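Farina Walking Guide to the Hill Temples, 3rd edition: my review

Posted Thursday, October 31, 2024

Quick one, I've got a train in the morning and the laundry is still going. Took this guide on the ten-day temple loop earlier this month and used it every day, sometimes twice. Short version: buy it, rip out the hotel section.

First the good. The maps. Primo Fabbri drew them himself and they're wonderful, little hand-lettered things with the wells marked and the stairs you can't climb anymore. He gives 452 shrines a line or more each, and the index works by village as well as by name. Tried it against the old Trusix guide my brother had and the Trusix one sends you up the wrong side of the river for the painted caves. Twice.

Weight is fine. Fits a jacket pocket if the jacket is big. Paper is thin but took a soaking on day four and dried out wavy, still readable.

The history chapters are long, longer than I wanted on a bus, but read the one on the brick kilns before you go. I walked past the kiln mounds on the first day thinking they were just dirt. Went back.

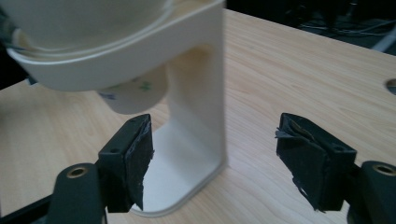 Now the bad stuff. Opening hours are wrong for at least half the places I tried. The east gate at Grivov shuts at four, not six, and I had walked all the way round to get to it. Prices are off too. Day pass is listed at 100, I paid 200, and the lady in the booth had clearly had this conversation before with people holding the same book.

Hotels, skip. Two of the ones he likes are closed and the third put me over a karaoke bar.

Also the walking times. Primo must have legs like a goat. The "easy hour" up to the monastery took me nearly two and there's 3,664 steps if you beleive the sign at the bottom. No shade until the second landing. Start early, bring more water then you think.

There is an app from Sudex that's meant to go with the book, you scan a code inside the cover. Worked in the hotel, didn't work anywhere with a temple in it. Deleted it.

Four stars. Would be five with a fresh set of opening times.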